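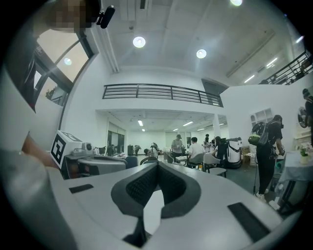

9 January 2020

I've been meaning to write about soup for a while now, and since it has been raining on and off all week and the dog won't go any farther than the mailbox, I suppose tonight is the night.

When I was growing up we had soup every Monday, and it was never the same soup twice, because it was made of whatever Sunday had left behind. My mother kept a big dented pot that lived on the back burner, and I don't remember ever seeing it put away in a cupboard. If there was half an onion, it went in. If there was a heel of cheese, it went in too (the rind gives you that lovely, deep, almost toasty flavor, and I will go on about cheese rinds to anyone who stands still long enough). I didn't think of it as cooking back then. It was just what the kitchen smelled like when I got home from school.

Then I moved out and forgot all about it, the way you do. For years my soup came in a can, or from Lostetti, the little lunch counter down the block from my first real job. They did a white bean and escarole on Thursdays that I still dream about. You had to get there before noon or it was gone, and you'd be stuck with the tomato, which was fine, but it was only ever fine. I asked for the recipe once and got a very kind smile and an extra roll.

So this winter I decided I would learn to make that bean soup at home, and I'm now on my eighth try. The first couple were thin and sad. I was using canned beans and tossing out the liquid, and I was so afraid of salt that the whole pot tasted like a warm bath. On the third try I switched to dried beans, soaked them overnight, and cooked them slowly with a bay leaf, a halved onion and a good long pour of olive oil. What a difference! The broth turned cloudy and silky all by itself, and I stood over the stove eating it out of the ladle with my coat still on.

The trouble after that was the greens. Escarole is hard to come by around here in January – the grocery store had none at all, and the farm stand out in Prilemden is closed until spring. I tried kale, which took forever and squeaked when I chewed it. I tried spinach, which more or less vanished. What I've landed on is plain green cabbage, cut into ribbons and cooked in a separate pan with garlic until the edges go brown. It isn't what they did at the lunch counter, I'm sure of that, but I like it so much that I may not go back even when the escarole does.

A few notes, for anyone who wants to try it this weekend. I use a pound of dried white beans for a big pot, and they take me some 100 minutes at a low bubble, though old beans can take much longer and there's no telling from the bag how old they are. Salt the water early. I know we were all taught that it makes the skins tough, but I've done it both ways and the salted ones came out creamier every time. Mash a cup or two against the side of the pot near the end, add the cabbage, and finish with lemon. More lemon than you think! I was using half and I've worked my way up to a whole one.

It freezes well if you leave the cabbage out. I have 11 containers of it in the freezer at the moment, which my family thinks is a bit much, and I've been dropping them off with anyone who mentions a sniffle. My neighbor across the street got two. She returned the containers with lemon bars in them, so I'd say I came out well ahead on that one.

The part I hadn't expected to enjoy is the waiting. I'm not a patient person, and I spend most evenings hopping up from one thing to start another. But a pot of beans can't be hurried, and it can't really be left alone either, so I've been sitting at the kitchen table with the crossword and a cup of tea, getting up now and then to stir and top up the water. I finished a whole library book that way last week – a long one, too.

Next up is split pea. I have a ham bone in the freezer from the holidays, wrapped in foil and hidden behind all that bean soup, and I'd love to hear how you all do yours. Carrots or no carrots? My mother put in a pinch of clove, and I can't decide whether I liked it or was just used to it.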